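Sprechzettel: Greifer für Obst und Gemüse – was wir kaufen, was wir mieten, was wir lassen
08/06/2018 – Redaktion Garkeo, Bereich Beschaffung 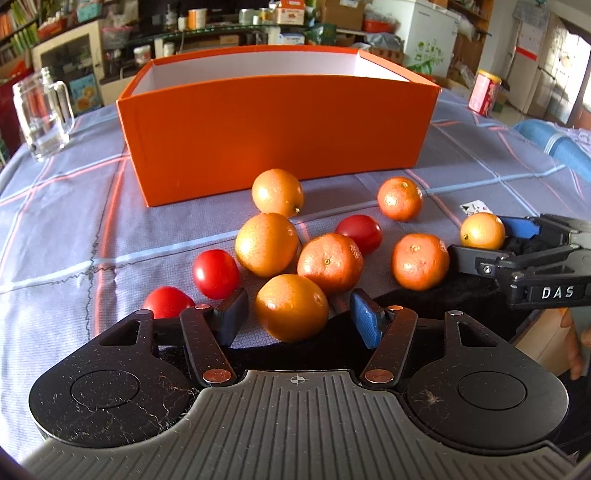

Handgreifer mit einem schwarzen und einem blauen Fingerpolster vor Zitrusfrüchten und Tomaten, dahinter die offene Kiste.

Folie 1, Einstieg
Kurz begrüßen, dann gleich zum Thema. Es geht um die Ausstattung der Sortierplätze in Vasville und um die Frage, welches Gerät in welcher Reihenfolge bestellt wird. Technik nur so weit, wie sie den Preis beeinflusst. Fragen bitte zwischendurch, nicht sammeln.

Folie 2, Ausgangslage
In Vasville stehen 13 Packplätze. An allen wird von Hand in Kisten gelegt. Für die Umstellung ist zunächst nur ein Teil davon vorgesehen. Die übrigen laufen weiter wie bisher, auch im Herbst.
Im Antrag stand ursprünglich eine Komplettumstellung. Der ist abgelehnt worden. Was heute vorgestellt wird, ist die kleinere Fassung.

Folie 3, Was gegriffen wird
Auf das Bild zurückgehen. Große Orangen, kleinere Mandarinen, dazu Tomaten, alles auf einem Tisch durcheinander. Die Schalen sind verschieden: glatt bei der großen Orange vorn, genoppt bei der Mandarine in der Mitte.
Für den Einkauf heißt das: Öffnungsweite und Polster sind die beiden Angaben, die in jedem Angebot stehen müssen. Wer sie nicht nennt, wird nachgefragt. Traglast ist bei dieser Ware zweitrangig.
Falls gefragt wird, ob Trauben oder Beeren mit dabei sind: nein, in dieser Runde nicht.

Folie 4, Handgeführt oder am Arm
Erste Stufe handgeführte Greifer, zweite Stufe Greifer am Roboterarm. Mit dem Handgerät führt ein Mensch den Griff, und die Aufnahmen dienen später zum Anlernen der Arme. Der Arm wird erst bestellt, wenn die Aufnahmen vorliegen und jemand sie ausgewertet hat.
Die Handgeräte sind der kleine Posten. Arm, Steuerung, Schutzzaun und Einrichtung sind der große. Das in den Gesprächen bitte sauber trennen, die Zahlen sind im Frühjahr mehrfach vermischt worden.

Folie 5, Angebote
Zwei Anbieter sind übrig, Ghauri und Danent.
Ghauri verkauft die Handgreifer einzeln, 800 Euro netto pro Stück, Polster extra. Lieferung im Juli möglich, wenn die Bestellung in diesem Monat rausgeht.
Danent vermietet nur im Paket, Laufzeit 18 Monate, Wartung enthalten. Kündigung vorher nicht vorgesehen. Für die Handgeräte ist das zu lang. Für die Arme könnte es passen, da müssen wir über die Laufzeit noch einmal reden.
Vorschlag: Handgreifer kaufen bei Ghauri, Arme offen lassen.

Folie 6, Verbrauchsmaterial
Wird in Budgets gern vergessen. Ein Satz Fingerpolster kostet 98 Euro. Polster sind Verschleißteile und gehören in die laufenden Kosten, nicht in die Investition. Buchhaltung hat das bestätigt.
Ebenfalls laufende Kosten: Speicherplatz, Reinigungsmittel, Ersatzbolzen für die Gelenke. An den Gehäusen setzen sich Staub, Fusseln und Haare ab, auf dem Bild am linken Gehäuse gut zu erkennen. Reinigung vor jeder Schicht einplanen, auch als Arbeitszeit. In der Kalkulation steht sie bisher mit null, das wird noch korrigiert.
Übungsware ebenfalls aufführen. Obst, das oft gegriffen wurde, geht nicht mehr in den Verkauf.

Folie 7, Arbeitsplatz
Tischhöhe bleibt, Kisten bleiben. Es wird keine neue Kiste angeschafft, solange die Griffe mit der vorhandenen geübt werden. Die Kiste steht offen hinter der Ware, abgelegt wird von oben.
Zwei Greifer an einem Tisch sind möglich, wie auf dem Bild. Dann braucht es mehr Platz zwischen den Plätzen. Das Maß liefert Vasville nach, bis dahin bitte keine Tische bestellen.

Folie 8, Zeitplan
Bestellung der Handgreifer: sofort nach Freigabe.
Lieferung und Einweisung: Juli.
Aufnahmen an den Tischen: ab Lieferung, neben dem normalen Betrieb.
Entscheidung über die Arme: nach Auswertung der Aufnahmen. Keinen Termin nennen, auch auf Nachfrage nicht.

Folie 9, Offene Punkte
Wer haftet bei Schäden an gemieteten Geräten, Danent hat dazu noch nichts Schriftliches geschickt.
Ob die Polster beider Anbieter untereinander passen. Ghauri sagt ja, Danent hat nicht geantwortet.
Freigabe für Lebensmittelkontakt: Nachweis vor der Bestellung anfordern, nicht danach.
Kostenstelle für die Einweisung klären.

Zum Schluss die Freigabe für Stufe eins abfragen und ins Protokoll aufnehmen lassen. Folien gehen danach per Mail an alle Teilnehmer.

© 2018 Garkeo | Kontakt | Impressum | Nach oben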